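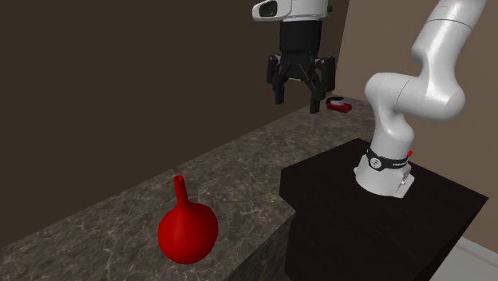
Boletín de la lista, núm. 30, página 4

De: Hugo Alcaraz
Para: lista de encuadernación y conservación
Asunto: Re: Engrudo de almidón frente a metilcelulosa en lomos de papel

Ward Van Loon escribió:

> Tengo en el taller un lote de libros de cuentas con el lomo cubierto de cola
> animal muy cristalizada. El papel es de trapo, bastante sano, pero los
> cuadernillos exteriores están fatigados en el pliegue. Venía retirando la cola
> con engrudo de trigo espeso, y en los últimos volúmenes me ha quedado el
> primer cuadernillo ondulado. ¿Alguien ha pasado a metilcelulosa para esto?
> ¿Qué concentración usáis y cuánto tiempo la dejáis actuar? Mi segunda duda es
> si conviene lavar después o basta con retirar en seco lo que quede.

Respondo por partes.

1. Concentración. Para reblandecer cola animal preparo la metilcelulosa al 4 % en peso, en agua desionizada. A concentraciones menores el gel no se sostiene sobre el lomo vertical y escurre entre los cuadernillos, que es probablemente lo que te ha ondulado el primero si el engrudo estaba algo suelto. La hidrato en caliente con un tercio del agua, añado el resto fría y la dejo reposar de un día para otro. El gel recién hecho tiene burbujas y moja de forma irregular.

2. Tiempo. Aplico una capa de unos milímetros, cubro con film de poliéster y espero 8 minutos. Retiro con espátula de hueso, sin apretar, y repito. Con colas muy cristalizadas he llegado a hacer hasta 30 minutos repartidos en varias aplicaciones cortas. Una sola aplicación larga da peor resultado: la humedad pasa la cola y llega al pliegue antes de que la superficie esté blanda del todo.

3. Sujeción. El bloque va en prensa, con el lomo sobresaliendo lo justo, entre tableros forrados de poliéster. Uso una prensa Dridley antigua, de husillo doble, pero cualquier prensa de cajos sirve si cierra paralela. Entre el primer cuadernillo y el tablero pongo un secante fino, cambiado en cada aplicación.

4. Lavado. No lavo. Paso un hisopo apenas húmedo para arrastrar el gel y dejo secar en la misma prensa, aflojada media vuelta. El residuo de metilcelulosa no me preocupa en cantidades pequeñas. El de cola animal sí, y conviene mirarlo con luz rasante antes de coser o de poner el primer refuerzo.

5. Refuerzo. Sobre el lomo limpio, papel japonés con engrudo de trigo (el Ogura de gramaje medio me va bien), fibra paralela al lomo, y encima una segunda capa con la fibra cruzada cuando el libro es pesado. Para esto sigo prefiriendo el engrudo: la metilcelulosa sola no tiene adherencia suficiente en un lomo que va a abrirse a diario.

Sobre el ondulado que ya tienes: humectación indirecta con membrana transpirable y secado lento entre fieltros, cuadernillo a cuadernillo si la costura lo permite. Si no lo permite, yo no desmontaría el libro solo por eso.

Una pregunta para la lista. El proveedor Skaston ha dejado de servirme la viscosidad de 2000 cps y me ofrece una más baja. ¿Alguien ha trabajado con la de Kernik en lomos? Me interesa saber si aguanta en vertical a la misma concentración o hay que subirla.

Saludos,
Hugo Alcaraz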